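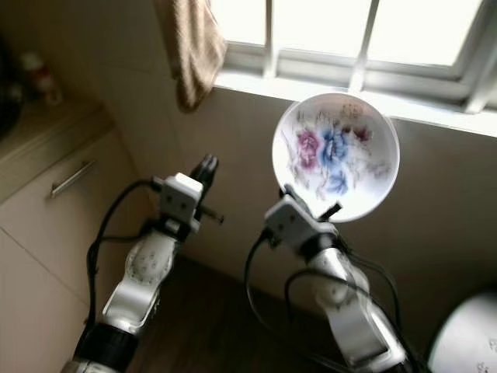 Fig. 1. Plate with a painted floral pattern, held up against a window.

Surface Observations and Weather Station Practice
Handout 4: Reading Pressure and Reducing It to Sea Level
Instructor: Dagim Woldemariam
Revised Oct 19, 2022

4.1 Scope

This handout covers station pressure, sea-level pressure and altimeter setting, in that order. Temperature and humidity were handled in Handout 3 and are used here without further comment. Wind is left for Handout 5. Students who missed the session on instrument exposure should read section 2.3 again before attempting the exercises, since two of them assume it.

4.2 Definitions

Station pressure is the pressure at the level of the barometer after all instrument corrections have been applied. It is the only one of the three quantities that is measured. The other two are computed from it.

Sea-level pressure is the pressure that would exist at mean sea level directly below the station if the ground were replaced by a column of air with assumed properties. For a station below sea level the same method is used with the sign reversed.

Altimeter setting is the value that makes an aircraft altimeter on the runway read the field elevation. It uses the standard atmosphere and ignores the actual temperature. At low stations the altimeter setting and the sea-level pressure are often close. At high stations in cold weather they can differ by several hectopascals, and students regularly mix them up in the log.

Units are hectopascals (hPa) throughout. One hectopascal equals one millibar. Convert inches of mercury by multiplying by 33.8639.

4.3 Instrument corrections

A mercury barometer needs three corrections: index, temperature and gravity. The index correction is printed on the certificate and does not change unless the instrument is moved or repaired. The temperature correction is taken from the attached thermometer, never from the thermometer in the screen. The gravity correction depends on latitude and height and is fixed for a given station.

A digital barometer normally applies its own temperature correction. What remains is a small offset found by comparison with a reference. The offset is entered in the station book with the date of the comparison. Do not enter it in the instrument's menu as well, or it will be applied twice. This happened at Grurik in May and the error stayed in the record until the next inspection.

Height matters more than most beginners expect. Near sea level, pressure falls by one hectopascal for each eight meters of ascent or a little more. Moving a barometer from a ground floor room to the floor above will show up in the readings. Use the height of the sensor, taken from the station survey. The height of the rain gauge or of the front step will not do.

4.4 Reduction to sea level

The working formula is

P0 = P exp( g h / (R T) )

where
P0 = sea-level pressure (hPa)
P = station pressure (hPa)
g = 9.80665 m/s2
h = height of the barometer above mean sea level (m)
R = 287.05 J/(kg K)
T = mean virtual temperature of the assumed air column (K)

All terms except T are known to good accuracy. T has to be estimated. The usual method takes the station temperature, adds half the standard lapse rate (0.0065 K/m) times h, and adds a small term for water vapor. Some services use the mean of the current temperature and the temperature 12 hours earlier, which takes out much of the daily swing. For this course use the current temperature and leave out the vapor term unless the exercise states otherwise.

4.5 Worked example

The Trindell station has a barometer height of 28 m. Station pressure is 1,048 hPa after correction. Air temperature is -5.0 C.

Step 1. Convert temperature: 273.15 - 5.0 = 268.15 K.
Step 2. Add half the lapse over 28 m: 0.5 x 0.0065 x 28 = 0.09 K. T = 268.24 K.
Step 3. Exponent: (9.80665 x 28) / (287.05 x 268.24) = 274.59 / 76,998 = 0.003566.
Step 4. exp(0.003566) = 1.003573.
Step 5. P0 = 1,048 x 1.003573 = 1,051.7 hPa.

Rounded to the whole hectopascal for the plotting exercise, the value is 1,052. In the station log keep the tenth.

Repeat the calculation with a temperature of 15 C and the answer becomes 1,051.5 hPa. A change of 20 degrees has moved the result by only 0.2 hPa or so. The station is low and the assumed column is short. For a station at 1,000 m the same change in temperature would shift the result by several hectopascals, and the choice of T is then the main source of error.

4.6 High stations

Above 500 m or so, sea-level pressure should be read with care. On clear winter nights a shallow pool of cold air forms in the valleys. The reduction treats that cold air as if it continued all the way down to sea level, and the computed pressure comes out too high. The chart then shows a closed high over the plateau that the winds do not support. In summer the reverse occurs on hot afternoons, and a false low may appear.

Zawadzka, on the plateau, is the usual case in our chart set. When drawing isobars, give its value less weight than those of the low stations around it. Do not erase it. Plot it, draw the line where the neighbors and the wind suggest, and put a note in the margin.

Many services avoid the problem by reporting the height of the 850 hPa surface from high stations in place of a sea-level value.

4.7 Pressure tendency

Tendency is the net change in station pressure over the past three hours, reported with a code figure for the shape of the trace. Two stations can have the same net change and very different traces. A steady fall of 2.0 hPa and a fall of 4.0 hPa followed by a rise of 2.0 hPa give the same number, and only the second suggests that a trough has passed.

The daily pressure wave must be kept in mind in the tropics. It has two maxima, near 10 and 22 local time, and two minima, near 4 and 16. Its size near the equator is enough to hide a weak disturbance. In middle latitudes it is small and is usually ignored - it can still be found by averaging a month of hourly values.

4.8 Reading procedure

1. Read the attached thermometer first if a mercury barometer is used. Body heat will raise it.
2. Tap the case lightly and set the vernier.
3. Read to the nearest tenth and write the figure down before doing anything else.
4. Apply corrections in the order index, temperature, gravity.
5. Compute the sea-level value.
6. Compare with the previous hour. A change of more than 3 hPa calls for a second reading.

For digital instruments, use the 60 second mean and not the instant value. Gusts over a building cause quick pressure changes indoors, and opening a door during the reading will do the same. A static port outside the building reduces the effect.

4.9 Common errors in submitted logs

Altimeter setting entered in the sea-level column.
Height in feet used in a formula that needs meters.
Celsius used in place of Kelvin in step 1.
Offset applied with the wrong sign. The offset is added to the reading - if the instrument reads high, the offset is negative.
Digits swapped. Values such as 1,015 and 1,051 should be checked against the chart.
Tendency computed from sea-level values in place of station values.

4.10 Exercises

1. The Plalwood station stands at 410 m. Station pressure is 968.2 hPa and the temperature is 11.0 C. Find the sea-level pressure.

2. Repeat exercise 1 with a temperature of -14.0 C. State the difference and explain its sign.

3. A digital barometer reads 1,013.6 hPa beside a reference reading of 1,013.2 hPa. Give the offset and the entry for the station book.

4. A barometer is moved from 28 m to 34 m and the height in the book is left unchanged. Estimate the error in the sea-level pressure and say whether it is too high or too low.

5. Using the blank chart, plot the four stations and draw isobars at 4 hPa spacing. Mark any value you gave less weight.

Show all steps for 1 to 4. Answers without units will be returned.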